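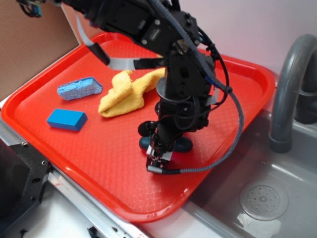

The meeting of the Pirnuten Community Garden opened at 7:05 p.m. on Mon 18 December in the downstairs room at Imhof Hall, with Pirmin Fankhauser in the chair. There were 62 members present, which is enough for a vote under the bylaws. The minutes of the June meeting were read and accepted with one change: the hose that was reported missing was the short green one and not the long one. Before the first item a member asked what color the new shared seedling trays should be, as the old black ones get left in the beds and stepped on. It was agreed to order them in a bright red-orange, like the plastic tray on the counter next to the sink. The order goes in with the seed order in the new year.

1. Water line

The main item of the evening. The line from the street valve to the upper beds has leaked at the second joint since spring. It was patched twice over the summer and both patches failed. Fankhauser had a written quote of $3,630 from Dalitz Plumbing to dig up the old pipe, lay new pipe below the frost line and put in a shutoff at the top of the slope. The price includes backfill but not reseeding the path.

Members asked whether the work could be done by the garden itself for less. Two members who have laid pipe before said the digging could be, but the connection at the street valve has to be done by a licensed plumber, and Dalitz would not guarantee a line they had not laid. A member from the lower beds asked why everyone should pay when the lower beds are on a separate tap. The chair answered that the lower tap was replaced out of the general fund four years ago and the upper beds paid their share then.

Moved and seconded to accept the Dalitz quote and pay it from the reserve. Carried, with three against. Work to start once the ground can be dug. Members in the upper beds will get a week's notice and should move anything standing on the path, including pots and rain barrels.

2. Plot fees

The garden has 127 plots, of which 118 are paid up for the coming year. Letters have gone out for the rest. Anyone who has not paid by the end of January loses the plot, and it is offered to the next name on the waiting list. One plot holder has been in the hospital and asked for more time. Agreed without a vote to hold that plot until April.

A proposal to raise the fee was put off to the spring meeting. Several members said they would want to see what is left in the reserve after the water line is paid before voting on it. The chair will bring the figures.

3. Compost

The left-hand bin is full and has been closed with a board. Please use the middle bin. There were complaints again about squash vines going in whole. Vines and stalks have to be cut to the length of a hand or they wrap around the fork when the pile is turned. Cooked food does not go in any of the bins.

A member offered a load of horse manure from the stable on Hindoda Road, free if the garden arranges the truck. There was some discussion of weed seed and of hay sprayed with weed killer, which can pass through the horse and hurt tomatoes and beans. The member will ask the stable what hay they buy and report by email. No manure is to be brought in before then.

4. Tool shed

The lock sticks in cold weather. It will be oiled, and replaced if that does not help. Both wheelbarrows have soft tires. Members are reminded to scrape off spades and forks before hanging them up. The loppers were sharpened in the fall and should not be used on wire.

A request to leave the shed open on weekends was turned down. The code will change in January and will be sent to paid-up members only.
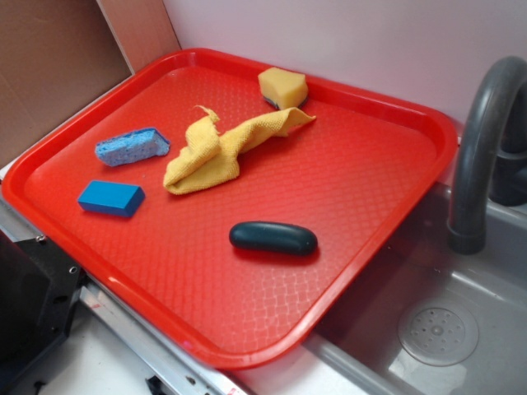 5. Seed order

The group order goes to the same supplier as last year. Lists are due by the middle of January, on the paper form or by email, with the catalog number written next to each variety. Last year three people got the wrong beans because they wrote only the name. Onion sets and seed potatoes are ordered separately in February. Garlic was asked about, but it is too late for this season.

There was interest in sharing large packets of lettuce and carrot seed. Carrot seed does not keep well past its second year, and members who want to share should pair up before ordering. A sheet was passed around for names.

6. Other business

The fence on the east side has a gap at the bottom and rabbits are getting through. A member has leftover wire mesh and will close it before spring.

The dog question was raised again. The rule stands: dogs on a leash, on the paths only.

A vote of thanks was given to the members who cleared the storm branches in the fall. The next meeting is in March, same room, date to be sent out. Meeting closed at 8:50 p.m.

Attached to these minutes: winter notes for plot holders

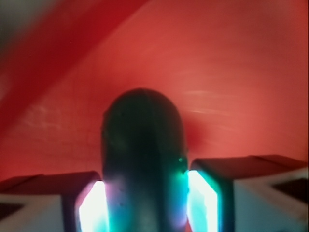

Reading time: 1 minute

The water is off until the line work is finished. Drain your own hoses and bring the nozzles indoors. Turn rain barrels upside down or leave the tap open.

Bare beds should be covered with leaves or straw, held down with netting or a few boards. Do not pile leaves against the fence, as they hold damp and rot the posts.

Leeks, kale and parsnips may stay in the ground. Anything else left standing should be cut down by the first of March, when the beds are walked and notes are sent out.

Corrections to the minutes go to Pirmin Fankhauser before the March meeting.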